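### 3.2 Why the bins touch

I should own up to a bias here: I like a tidy row. When we started on the Tridholm sorting study I spaced my bins a hand's width apart, because it looked smart, and then spent most of January picking small pots up off the tabletop. Anything that missed a bin went into the gap, rolled a bit, and ended up on the floor (usually under the radiator, where my arm doesn't reach). So we pushed the bins together, and I've been a convert ever since!

The layout we settled on is a single line of three open containers on a white top, with the rims of neighbouring bins pressed right up against each other. We went for strong plain colours, as people in our first round kept saying "the left one" when they meant their own left and not mine. "The yellow one" gives no such trouble. Figure 4 has the yellow and red bins side by side, with two small pots already in the red.

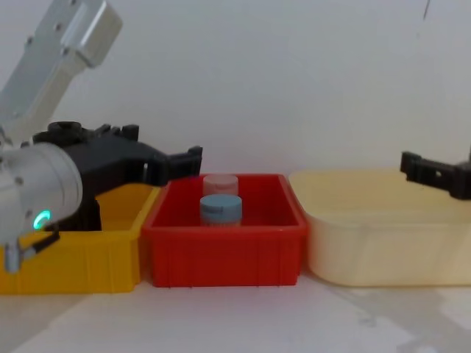 *R. Sharifi*

**Figure 4.** Yellow and red bins set rim to rim, with two small cylindrical containers in the red bin.

Small round pots were the awkward customers of the whole study. Of the 412 items sorted in the Birnell round, 97 were lidded pots of one sort or another, and they caused far more muttering than the boxes or the packets did. Put one in the middle of a bin and it behaves. Drop a second in behind it and the front one hides a good part of the back one, so the next person along can't read a label without fishing about. I tried asking people to lay pots on their sides, which was a daft idea, and I dropped it after one morning.

What helped more was having an open top with low sides. In the Akavbridge round we'd used deep crates, and people would stop and lean over to check what was already in there before adding anything. With the shallower bins they mostly just glanced down and carried on. I can't put a neat number on that (I wasn't timing glances, though I rather wish I had), but it comes up again and again in my notes, and it's the main reason the later rounds all use the same set of bins.

The order of the colours stayed fixed for all 218 trials reported in Section 4.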